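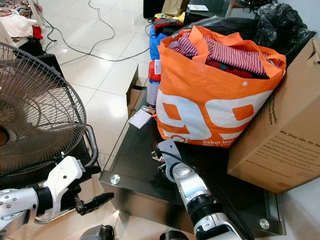

OK so I'm keeping this as a running log on the ticket, because the last time I called in I had to tell the whole story from scratch to three different people and I'd rather not do that again.

Problem in one line: the internet in the living room drops, comes back by itself, and drops again. Everything else in the house is fine. The modem is from Itell, the router is the Netgate I bought in January, and the little extender in the living room is a Patwary.

First thing I tried was the obvious one, turning everything off and on again. Modem first, waited, then router, then extender. It held for 44 minutes (I was on a call, so I know!) and then the light on the extender went orange and that was that.

Second try, I moved the extender from the outlet by the window to the one in the hallway. Signal went from 44 percent to 81 percent on the app, which got me very excited, and it still dropped before dinner. So I don't think it's a distance thing, at least not only that.

Third try, new cable between the modem and the router. The old one had a bent clip and wiggled if you looked at it funny. No change. I left the new one in anyway.

Then I finally opened the router log, which I should have done at the start. There were 9 disconnects overnight and every single one was the extender asking for a new address and getting told no. The laptop and the phone never show up in there at all. I copied the lines into a text file and uploaded it with the ticket, so please look at that before telling me to reboot, I have rebooted.

Support (Itumex, they handle the Patwary stuff now) wrote back and asked if the extender and the router were both handing out addresses. They were! There's a setting called DHCP server on the extender and it was switched on. I have no memory of touching it, my guess is a firmware update did it.

Turned it off, restarted the extender, and gave it a fixed address outside the router's range while I was in there. Six hours so far and the light is still green.

Leaving this open a couple more days. Still want to know two things: does the setting flip back with the next update, and can I turn auto updates off on this model? The menu has the option but it's grayed out for me.

Last updated: 2026-09-04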